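Care of the Bench Arm: Workshop Tips from Dullmont

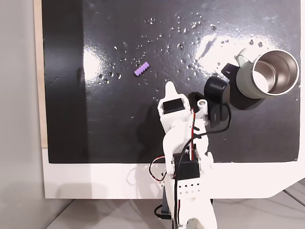
Routine care of the small bench arm begins with the power supply, which must be switched off before any part is touched. Wipe the work surface next. Water droplets, such as those scattered on the black top near the cup, should be dried with a lint-free cloth before the arm is lowered. Check that the red and black wires between the two servos have enough slack at the elbow and do not rub against the printed parts.

Monthly checks

Tighten the servo bracket screws by hand. Do not use a power driver on printed plastic.

Open and close the movable finger slowly. Replace the pivot if it binds.

Record the hours of use. Wondex servos are to be inspected at 800 hours and replaced at 2,000.

Spare fingers are kept in drawer 82.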